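Workshop tips: comparing wrist trackers and cameras before you buy

By Rosimeire Quintana
Updated 6 August 2026

Most of the mail I get about hand tracking comes from people with a bench, a small budget and two or three kits they can't choose between. The spec sheets won't settle it. Wear the things and do a dull job with both hands. Tidying a cabinet shelf is a good one, and rolling up elastic wraps is the best part of it. The fabric is soft, the hands work close together, and the wrists turn over all the time.

Set up the job first

Pick a shelf you can reach without bending. Leave the usual clutter at the back. A bare shelf makes every camera look good, and you will never work at a bare shelf.

Use dark items if you have them. Black straps against a white board are hard on auto exposure. The Khoury camera we tried in April blew out the shelf and kept the straps. The Plivow did the opposite. For this job I would take the Khoury, but if you need to read printed packaging at the back, try both.

Tape a mark on the floor and stand on it for each run.

Strapping on

Put the wrist bands on over bare skin or a thin sleeve. A thick cuff lets the band creep around toward the palm.

Check the marker plates with your palms down, then with your thumbs up. You want at least one plate facing the head camera in both positions. If you lose them all with thumbs up, turn the band a little outward and try again.

Run any cable back toward the elbow and leave slack at the wrist. A tight cable will pull the sensor housing over when you reach to the back of the shelf.

Wipe the plates with a dry cloth. Glass cleaner left a haze on one of our sets and the shine never came off. 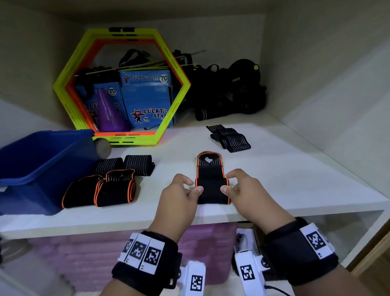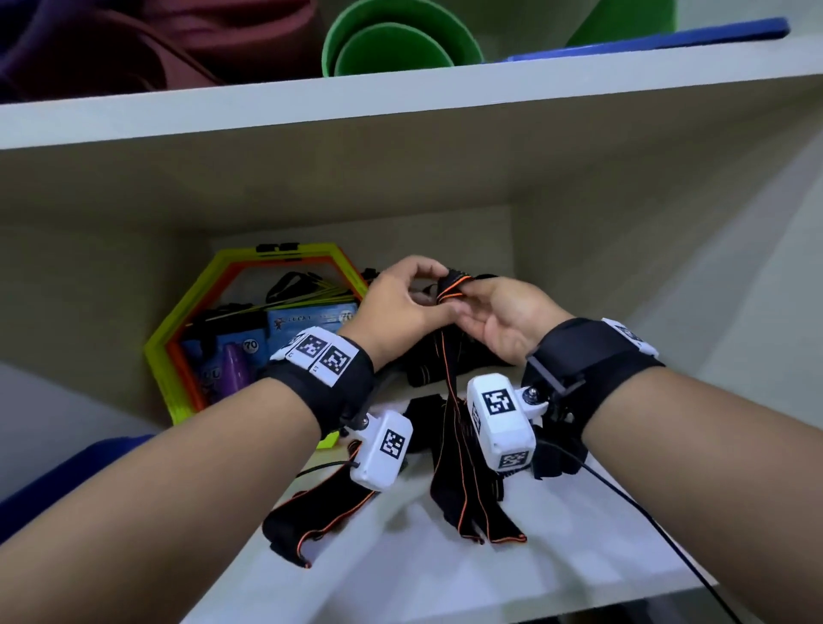
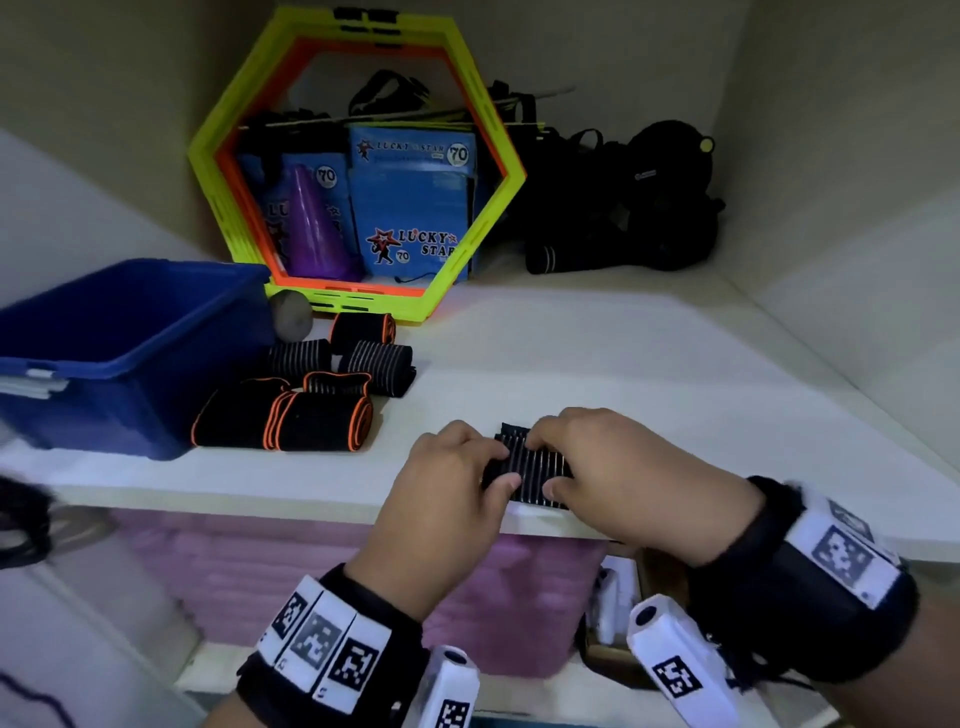
Wrist trackers on both hands, handling elastic wraps and straps at the cabinet.

What to look for in the recording

Play it back at half speed and watch the wrists only. The moments that matter are when one hand passes over the other, and when the fingers go under a layer of fabric. Cheap tracking jumps there. A short dropout is easier to live with than a jump - you can fill a gap, but a jump looks like real motion until you try to replay it on an arm.

Marcelino Pimentel ran the replay side for me on a Fotis arm with a two-finger gripper. Flat wraps gave it trouble. The fingers closed on the board or pushed the edge along. Rolled wraps were fine. If your arm will be picking up soft goods, try the soft fingertips before you spend money on a stronger grip.

A tangle of straps is a separate test. Save it for last and don't score it with the others.

Controllers

We used the Grustisen controller for most of the runs. It holds 3,000 samples before it writes to disk, and the write causes a small hitch. Start each run with a fresh buffer and the hitch falls between runs. The menu for this is buried under Service.

Keep a paper log next to the keyboard. Ours goes up to run 139, and we threw out 81 of those, mostly from the first two weeks when the bands were on too loose. Write down the band hole you used. I didn't at first and had to repeat a whole afternoon.

Odds and ends

Charge everything the night before, including the spare.

Give the bands a break every 3 runs. They get warm and you start holding your wrists stiffly, and it shows in the recording.

Lint collects on hook-and-loop edges. A stiff toothbrush takes it off.

Swap which hand does the rolling halfway through the session. Two kits we had ranked level came apart on the left hand.

Label the bands L and R on the inside with a paint pen. Regular marker rubs off in a day.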